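Chores and machines, spring report

April 7, 2021

Several of you wrote in after the last issue to ask the same thing in different words, which comes down to: when can I stop doing the laundry? I have been putting off answering because I wanted to spend a little time with the question first, and because (I will confess) I was hoping somebody would announce something wonderful in the meantime and do my work for me. No such luck, but there is plenty to talk about, so pour yourself a coffee.

The short answer is that floors are mostly solved and nearly everything above the floor is still ours. My own vacuum has been bumping around under the dining table for years now and I am very fond of it. But ask a machine to pick a sock off a chair, or wipe around the taps, or put the good glasses back on the shelf where they go, and you are in a different world altogether. A shop floor is a little kinder, because the parts come in the same tray facing the same way all day long. The small packing shop over in Calden runs a Plullby arm that puts lids on jars, and it does 200 of them before the morning break without a grumble. Then somebody buys a different jar, and out comes the laptop, and there goes the afternoon.

So a great deal of the learning these days is done on a computer, in made-up rooms, where a gripper can reach for things and miss all night and no glasses get broken. The rooms have walls and corners and even pictures hung up, and the arm has to find its way about in them before anyone trusts it near a real kitchen.

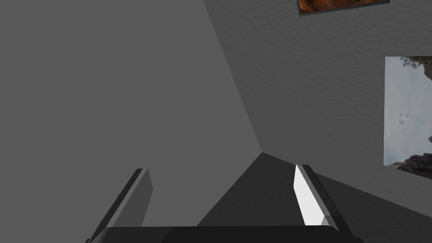 Galska wrote back to say that she would believe in all this when a robot could empty a dishwasher in a house with children in it, and that a practice room with no cereal on the floor was hardly a fair test. Her view was that it should have to manage 100 plates in a row, of mixed sizes, before anybody put a price tag on it.

I think that is a very good test, and a hard one! The people who build these things would probably agree with her, too. Getting it right 70 times out of 100 makes a lovely demonstration and a terrible housemate. What I would look for in the meantime is the dull middle ground: machines that carry a basket from one room to another, or hold a thing steady while you work on it. I'd be glad of one of those myself, particularly on the stairs.

I mean to come back to this in September, when I hope to have visited Calden again and seen how they are getting on with the new jars. If you have a machine at home or at work that does a chore from start to finish, do write and tell me about it, and please include the parts it gets wrong.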